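We use cookies to keep this site running and to count visits. Accept all | Manage settings

So I finally made it to the Rolatwood open day! I'd been meaning to go for ages (I buy my cutting boards from them, and I always wondered what the place looked like inside), and in September the dates lined up with a trip I was taking anyway.

Getting there was easy, 20 minutes on the bus and then a short uphill walk past a bakery where I may have bought more than I needed. They let us in through the yard in groups of 17, and the smell hits you before anything else. Walnut, mostly, and a bit of glue.

We started in the drying shed, where the boards sit stacked with little sticks between them. Our guide said the thick ones stay there for 7 months, and she got very animated about humidity, which I enjoyed way more than I expected to. Then the saw hall (loud, take the ear plugs!) and the sanding room, where I got to finish the edge of a spoon myself. It's lopsided and I love it.
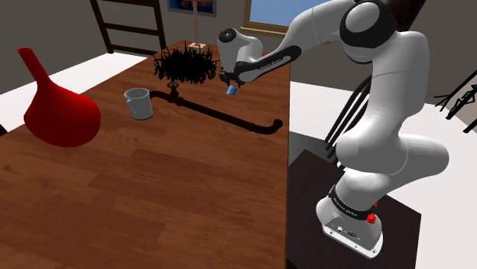 Lunch was lentil soup and bread in the canteen, included in the ticket, and I went back for seconds. After that there was a little sale of offcuts and rejects by the gate. I came home with a bag of maple scraps and a stool with one slightly odd leg, and carrying that stool back down the hill to the bus was quite the workout.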